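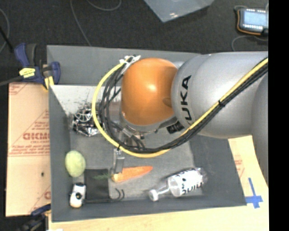
Carnden Returns Handling: Mixed-Item Picking Cell
Progress report to the Curken Workplace Fund
Period: May to September
Submitted Thursday, October 4, 2018

1. Status

The cell was commissioned on the Carnden site in May and has run on weekday shifts since then. Stage two is complete apart from the revised operator manual. Stage three has started. Spending is within the approved budget and no change to the grant is requested.

2. Work done

The task is the emptying of mixed bins, one item per pick. Test bins are made up of unrelated articles, including produce, plastic bottles and black or shiny goods, and are refilled by hand between runs. The bin is clamped to the bench. Cables to the wrist are carried outside the arm in a loop and tied back along the link. The loop was lengthened in the second month after it limited wrist rotation near the bin walls.

The stage two target was 2,000 logged picks. The total at the end of the period was 2,786. Long items lying flat are taken reliably when the finger comes down near one end. Clear plastic remains the main source of missed picks, followed by items resting against a wall. Skosov has supplied a revised approach routine for the second case, which is under test.

3. Effect on staff

Before the trial, bin emptying was shared by all staff on the returns line and was the task most often named in reports of wrist and shoulder strain. 5 operators are now trained on the cell. Their work has moved from lifting and sorting to loading bins, clearing stops and checking the item record. Posts and hours are unchanged.

Two concerns were raised at shift meetings. Clearing a stop means breaking off from other work, and operators asked for stops to be grouped where the process allows. Staff not yet trained asked how turns on the cell would be shared out. A rota was introduced in August. The grading of the operator role has not been settled and is with the site manager.

Training takes 44 hours per person, which is longer than planned. Most of the excess is fault recovery.

4. Next period

Complete the manual. Finish testing of the wall approach routine. Repeat the strain survey on the returns line. Send the item record format to the Cabanatuan site for comment before it is fixed.

Curken Workplace Fund | Carnden project office | © 2018 | Back to top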